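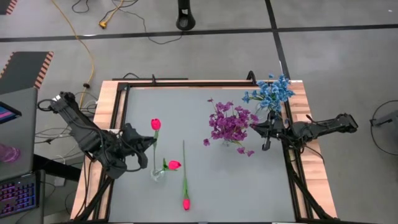 Artificial flowers on the table, one tulip standing upright.

Print this page | E-mail this page

Wanted: four part-time country watchers for the Delletti Brief

Saturday, August 20, 2022

I edit the Delletti Brief, a weekly roundup of politics and security news that goes out to 2,928 subscribers, mostly aid workers, students, a few reporters and more retired diplomats than I ever expected to be e-mailing with. Right now it's put together by me and Deok-su Chae out of our little office in Flondton, and we've run out of hours in the day. So we're hiring!

We need four people to each take on one patch. The open patches are Central Asia, the South Caucasus, the western Balkans and the coast of West Africa. You'd start in October and write 12 briefs over the season, one a week, with a short break in the middle that we'll agree on together.

What does a week look like? You read the local press on your patch (in the local language if you can, please), you pick the one or two things that really matter, and you send me 600 words by Wednesday night. Thursday morning I call you and ask a lot of annoying questions — who said that, when did they say it, is that the deputy minister or the old deputy minister — and then you fix it up and we publish on Friday. I cut hard. I also pay on time.

A bit more on what I mean by "matter." If a president gives a speech, everybody has that already. I'd much rather hear about the provincial governor who quietly got moved to a desk job, or a court that keeps putting off a ruling on who can run, or why the truckers at one border crossing have stopped work. Last spring our best-read piece was on a fight over who gets to print ballots. I loved that piece and I'd like a lot more of them.

You don't need a degree in any of this. Two of the best writers we've had were a nurse and a guy who ran a freight office in Trulldale. You do need to:

- read at least one language spoken on your patch well enough to follow a newspaper
- write plain English, no "stakeholders," no "going forward"
- tell me what you don't know, in the brief itself
- be reachable by phone Thursday mornings, Flondton time
- tell us up front if you've worked for a party, a campaign or a government on your patch (it doesn't rule you out, I just have to know)

Pay is $86 a brief in your first season. I know that's not a fortune. It goes up if you come back for a second one, and we pay for your newspaper subscriptions. All of it can be done from home. You'll have an editor, a style sheet and access to the Akgül archive, our clippings database, which is slow and ugly and very useful once you get the hang of the date search.

We won't send you anywhere and we don't want you traveling for us. Please don't go stand in a protest to get a quote. If you already live on your patch, talk to me before you apply under your own name and we'll work out a byline that keeps you comfortable.

To apply, send me a sample brief on your patch, 600 words, about something that happened in the past month, with a list of your sources underneath. Skip the résumé, a paragraph on who you are is plenty. Deok-su reads every sample first with the names taken off, then I read the ones he likes and a handful he doesn't. We'll call people in September and everyone gets an answer, even if it's a no.

Questions are fine too, use the contact form and put the name of your patch in the subject line.

Print this page | E-mail this page

Search the Brief: enter keyword or country Go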